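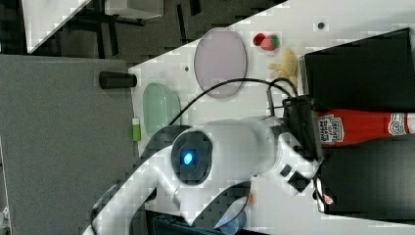

Reading time: 3 minutes

Clearing and resetting a shared table

Last reviewed: 22/04/2020

This guidance applies to all shared tables at the Storkolen and Fatdale sites. It sets out how a table is to be cleared, wiped and laid out again between sessions. Staff who are new to the rooms should read it through once before starting.

Before you begin

You will need two clean cloths, a bowl of warm water with a little washing-up liquid, a dry tea towel and one empty tray. Please wash your hands first. Spray cleaners are kept in the locked cupboard and are not needed for routine clearing.

Step 1. Take off the food items

Remove bottles, jars and sachets before anything else. A ketchup bottle left lying on its side, as one is between the two black boxes, should be stood upright and its cap checked. Wipe the neck and the cap with a damp cloth, then return the bottle to the food shelf. Sauce bottles must not be stored in the same box as toys.

Step 2. Gather the play food

Collect the small pieces next, including the red strawberry-like fruit and the yellow banana. Small items are easily hidden beside a larger one, so look along the sides of any box before you move it. Place the pieces on the tray. Check each for cracks or sticky patches. Damaged pieces should be put aside and entered in the Broveo stock book under "withdrawn".

Step 3. Lift the plates and dishes

Use both hands for the large oval plate. The pale green dish is glossy and can slip when wet, and should be carried separately. Do not stack one on the other until both have been washed and dried. Anything lying at the edge of the table, such as a small cylinder or a pen, should be moved towards the middle as soon as it is noticed.

Step 4. Wipe the surface

Work from the far side of the table towards yourself, in straight overlapping strokes. White tops show marks readily. Small dark spots may be rubbed gently with a damp cloth; if a spot does not lift after 2 attempts, leave it and report it. Scouring pads are not permitted on any table. Dry the surface with the tea towel.

Step 5. Set out again

Return boxes to one side of the table, square to the edge. Plates and dishes go in the centre with a clear space between them, and the play food is laid out last. Nothing should project over the edge.

Reporting

Marks, chips and missing items should be reported to Rosimeire Batista at the Evangelista office before the next session. Please give the room, the table number and a short note of the item concerned. Replacement requests are dealt with at the end of each week.

The next review of this page is planned for June.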